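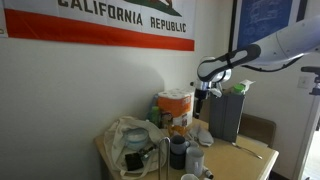
Reversed cards: do you read them or not?

Forum: Tarot and Oracle Decks > Learning to Read

marrowbone_52
I've been learning with the Stiritia deck since July and I'm stuck on reversals. The little book that comes with it gives a reversed meaning for every card, but the one class I took (Leonilde Veloso's beginner evening) told us to turn everything upright and leave reversals alone for the first year. So which is it? When I shuffle I get three or four upside down in a ten card spread and the reading turns into a list of bad news.

I'd like to hear what people here do in practice.

Girkar
I don't use them. 78 cards is plenty. If you lay out ten of them and look at how they sit next to each other, you already have your difficult cards and your easy ones. The Tower is not cheerful right side up.

tallowhill
I read them, and I think telling beginners to skip them is bad advice. You get used to reading upright only, and then you have to learn half the system over again. I started with reversals from day one and it took longer, but I never had to go back.

On the bad news problem, reversed doesn't have to mean the opposite. I read it as the same card with less force, or delayed, or turned inward. Three of Cups reversed is a small gathering, or one that got put off. It isn't a funeral.

marrowbone_52
The Stiritia book has Three of Cups reversed as "false friends, excess, gossip." That's what I mean. I did a reading for my sister and had to tell her that, and she spent the whole evening going through her contacts.

tallowhill
Then put the book in a drawer. Those booklets are squeezed into a few lines per card and most of them copy each other.

pennyroyal
I'd keep the book, but write your own meaning next to each entry in pencil. I have done this with two decks. Where my note and the book disagree after a few months, I go with my note.

How are you shuffling? If you cut the deck and rotate one half every time, you will get close to half reversed. If you only shuffle overhand and never turn anything, you'll get the ones that were already reversed from the last reading. A lot of people think the deck is "angry" when they just didn't straighten it before putting it away.

marrowbone_52
Overhand mostly. And no, I don't straighten it. I didn't know you were supposed to.

Girkar
You aren't supposed to do anything. But if you want the reversals to mean something, they should come from this shuffle and not from last month's.
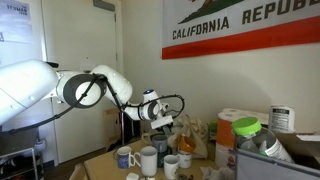

The other thing is that you should decide before you shuffle. Either reversals count in this reading or they don't. What I see people do is turn over a reversed card they don't like, say "oh, I'm not reading reversals today," and flip it. Then they get a reversed Devil and suddenly reversals are back, since that one is supposed to be a release. Pick one and stay with it until the cards are back in the box.

pennyroyal
Agree with that completely.

old_kawaguchi
I have been reading for over 8 years and I go the other way from both of you. I let reversals in only for one card daily draws. In a big spread I turn everything upright. With one card there is nothing else on the table to give it shading, so the direction helps. With ten cards the positions do that work. A card in the "obstacle" position is already being read as an obstacle. If it's also reversed, what is it, an obstacle that isn't one? People tie themselves in knots over this.

tallowhill
I don't find it hard. Reversed in the obstacle position is an obstacle that is passing, or one the person is making for themselves. You ask them which one fits.

old_kawaguchi
And if they say neither?

tallowhill
Then I look at the next card. Same as I would with anything that didn't land.

old_kawaguchi
That sounds to me like a lot of steps to end up where I started. But if it works for your sitters, fine.

hazelwick
New here, hope it's OK to jump in. Does it matter if the card backs aren't reversible? My Clondmont deck has a moon at one end of the back and a tree at the other, so I can see which ones are upside down before I turn them over. I've been shuffling with my eyes shut.

pennyroyal
It matters a little. You'll find yourself picking the upright ones from a fan without meaning to. Deal from the top of the pile and don't fan them. That's all I do with one way backs.

Girkar
Or don't read reversals and the backs stop mattering.

hazelwick
Ha, fair enough. I'll try dealing from the top first.

marrowbone_52
Thanks everyone. I'm going to try it like this for a month: deck straightened before each session, reversals on for the daily card only, and I write down what I thought it meant in the morning and look at it again at night. Pennyroyal, do you date your pencil notes or just write over them?

pennyroyal
I put the month and leave the old note there. Don't erase. Some of my first notes were better than the second ones.

tallowhill
I still think you should have them on for a three card spread at least. One card a day is slow, and you won't see how a reversed card behaves next to an upright one.

marrowbone_52
I can do one three card spread on the weekend with them on. Past, present, future, or something else?

tallowhill
I like situation, action, outcome. A reversed card in the action spot usually reads as "hold off," and it's an easy one to practice with.

old_kawaguchi
Past, present, future is fine too. Just don't do it for your sister until you're comfortable.

marrowbone_52
She has already asked for another one. I told her to wait.

hazelwick
Is there a thread on court cards reversed? I drew the Queen of Swords upside down twice this week and I can't tell if it's supposed to be me or my boss.

pennyroyal
There's one in the Court Cards section, it's long. Start from the last page, the early part is mostly an argument about Pages.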